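Wevov: opening and closing words from the Brusau fellowship

README, last revised 28th January

Welcome, and thank you for opening this file first. Wevov is a collection of the short readings our fellowship has used to begin and end Sunday gatherings, typed up from paper so that other small congregations can search them, borrow them and argue over them the way we do. Many of them were written by people who never thought of themselves as writers, and I hope you'll be as fond of them as I've become after a long winter of typing.

What's in the folder

words.csv is the main table, with 1451 readings, one to a row.
seasons.csv lists the season names we use and which months we mean by them.
sources.txt says which binder each run of readings came from.
permissions.txt has the wording we agreed on with the writers and their families.

The main table has 13 columns. Most of them explain themselves (title, writer, season, language and so on), but three could use a little help. "Use" says whether a reading was meant for opening, closing or either. "Voice" says whether it was written for one reader, two readers, or a leader with everyone answering. "Mood" is the column we quarreled over. One person's "quiet" is another person's "sad," and there are readings that moved back and forth between the two until we simply let them carry both words with a semicolon between them. Please don't build anything too serious on that column!

Where the readings came from

The fellowship kept its readings in six ring binders, and for years that was the whole filing system. The oldest is the Kuhlmann binder, called after the family who began it, and it has the loveliest things in it along with the worst photocopies. 400 of the readings come from there. The last binder came to us from our friends at Fleltureck when their group grew too small to keep meeting and several of them started coming over the hill to sit with us. Their closing words are longer than ours and have more weather in them. We've marked all of those with F in the source column so that their name stays attached to their words.

A reading that turned up in more than one binder appears once, with every binder listed. If the wording differed, we kept the older version and put the newer one in the notes column. We left dialect spellings alone, and we left "thee" alone too.

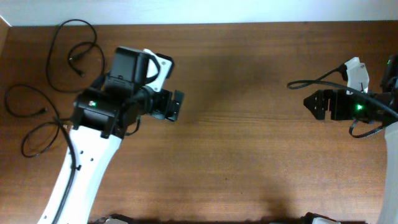
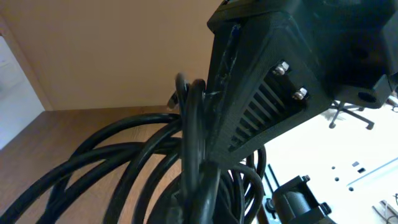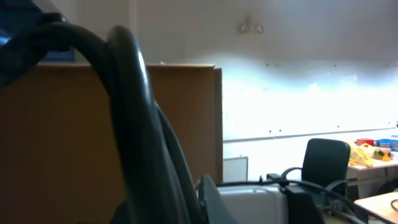

Three pictures taken in one place. Third picture: the whiteboard and the wooden cabinet.

What we left out

Anything from a published hymnal or prayer book is gone, even when a member had copied it out by hand and changed a line or two. Memorial readings are in only where the family said yes. Readings that mention a living person's illness or troubles have been taken out altogether, and a few with a first name in passing now say "our friend." It changes the rhythm in places and I'm sorry about that, but it seemed the kinder choice.

Known problems

The Kuhlmann binder has pages where the last line runs off the copy. Those rows have [line missing] at the end. If you think you remember the line, write to me, but please don't fill it in from imagination.

Season is blank for a good many rows. We filled it in only when the page itself gave a clue, so a reading about lambs isn't automatically spring.

Line breaks are stored as a slash with a space on each side. Some spreadsheet programs get muddled by this when a reading already has a slash in it, such as "and/or," and I haven't found a tidy cure. For now those rows have the word SLASH in the notes.

Accented letters should come through properly if you open the file as UTF-8. If you see odd little boxes, that's the first thing to check.

Using the readings

You may read them aloud in any gathering, print them in an order of service, and change "we" to "I" or the other way around. Please keep the writer's name with the words when there is one, and "Brusau" or "Fleltureck" when there isn't. We'd ask you not to sell them, and not to put them on cards or mugs.

Corrections go to Leonie Zwahlen at the fellowship office, by letter or by the form on our page. Give the row number and the first few words, as the row numbers have shifted once already. The next revision is planned for April, when I hope to have the two-reader pieces split properly into parts.

Leonie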